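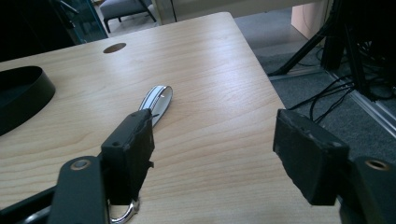 Zlata Yurchenko

Andach abrirá en junio las puertas de su taller de automatización para mostrar cómo se enseña a un robot a recoger objetos pequeños de una mesa. La visita dura dos horas y admite grupos de 12 personas.

El personal trabajará con pinzas de mano sobre escritorios corrientes y con objetos de uso diario, entre ellos una correa a rayas – los visitantes podrán probar las pinzas al final del recorrido.

«Queremos que se vea el trabajo tal como lo hacemos», señala Taras Didenko, responsable del taller.

La entrada es gratuita, con inscripción previa. El primer grupo entra a las 10:00.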